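Stop Putting Stuff On My Desk Overnight

Shared desks. Fine. I get it, rent is rent. When Hutico moved us to the "any seat, any day" plan in December, I was one of the 3 people who said ok, lets try it.

Now I'm out. Not because of the sharing. Because of the leftovers.

Cold tea. Crumbs in the keyboard. A banana, once, and not a young one. You come in at eight, you have a call at five past, and your first job of the day is cleaning up after a stranger from Sales. Multiply that by 91 desks and tell me what the company saved.

Management says culture will fix it. Culture! We got a poster. Then an email about the poster. What would fix it is a spray bottle and a cloth on every row, plus ten minutes at the end of the day that count as work. Paid minutes. That's teh part they skip.

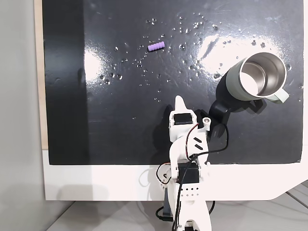

Benedetta Grasso
Staff writer, Workplace

A mug on its side and drops all over a shiny black top. Two minutes with a cloth, tops. So give people the two minutes. And the cloth.

Zeeshan Mughal in Facilities tells me supplies are "under review." Been under review for 4 weeks. I'll bring my own cloth Monday. I'm not bringing yours.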